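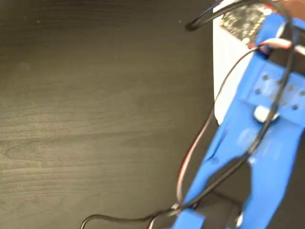 How to Care for a Wood Tabletop

Residents of Skundstead Hall are asked to follow these steps when cleaning the wood tables in shared rooms. The guide was prepared by Marlene Aguiar, Office of Furnishings, and last revised 9 Nov 2020.

1. Dust the surface with a soft, dry cloth, moving with the grain.

2. Add 2 drops of mild dish soap to a bowl of warm water. Dampen a second cloth and wring it out well.

3. Wipe one section at a time. Dry each section before starting the next.

4. Apply paste wax once a year, in December. Use a thin coat, let it haze, and buff with a clean cloth.

Do not use bleach, ammonia, or scouring pads. Scratches deep enough to catch a fingernail should be reported to the office in Room 459.

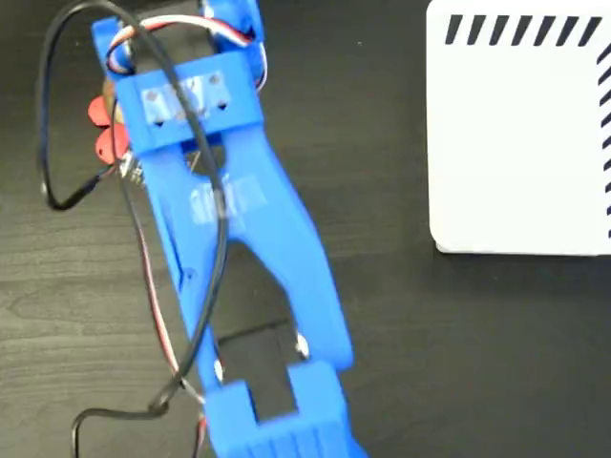 May furniture polish be used between waxings?
Spray polish should be avoided, as it can leave a film that keeps new wax from bonding. A dry cloth is enough for weekly care.

Requests for cloths and wax may be sent to Ghazal Talebi at extension 58.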